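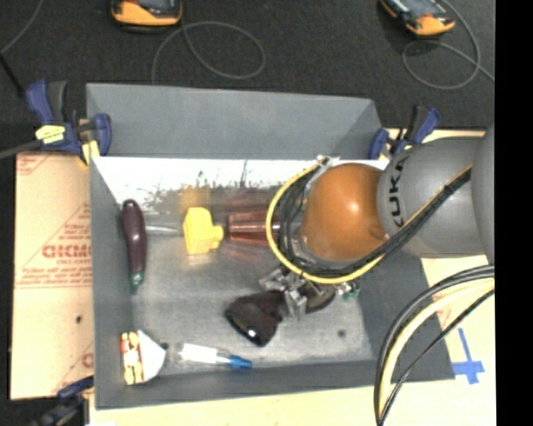
Chapter 6
Picking Things Out of a Bin

By the time most student clubs reach this chapter they have built something that drives along a line, and very likely something that lifts a block from one marked square and sets it down on another. I hope you enjoyed that, and I hope you kept the blocks, as we shall want them again in Chapter 8. But a block on a marked square is a very obliging sort of object. It's where you left it, it's the same shape on every side, and it doesn't lean on its neighbours.

A bin is a different matter altogether. When I started the after-school robotics club at Ravdale, we gave ourselves one term to teach an arm to clear a bin of household odds and ends, and I remember telling the parents in September that we should be finished well before the holidays. We were not! It took us 73 evenings, spread over the better part of 2 school years, and a good many of those evenings went on things that have very little to do with programming, such as how to keep the bin from creeping across the table (clamps, and more of them than you would think) and where to route the cables so that they didn't sag in front of the gripper.

My co-author, Renata Pietrzak, ran the sister club at Lostalik, and she had the good sense to begin with the shopping. Her pupils were sent home to find things that were awkward in different ways, and you should do the same. An aubergine is a splendid choice: long, smooth and shiny, heavier at one end, and quite happy to roll away if the fingers close a little off centre. Something see-through is worth having too, since a clear tube can be very nearly invisible to a camera when it lies on a grey metal floor. Add something with ribs, something with a printed label, and something blocky in a bright colour to give everybody a bit of encouragement on a slow evening.

What you will learn

We start in Section 6.1 with the bin itself, its walls and its corners, and why an object lying against a wall needs a different approach from one in the open. Section 6.2 is on choosing where to grip. In Section 6.3 you will keep a pick log, and we do ask you to keep it properly, on paper, with a line for every attempt. The Ravdale log for our first serious trial had 200 lines, of which 182 were misses, and Alois Ortner, then in his second year with the club, found our worst mistake by reading down the column marked "wall".

Before you begin

You will need your notes on gripper opening widths from Chapter 5, a bin with sloping sides if you can get one, and at least two people at the bench, one of them with a hand near the stop button. Read the safety page again, aloud if the group will put up with it. Then put your objects in the bin, any old how, and turn to Section 6.1.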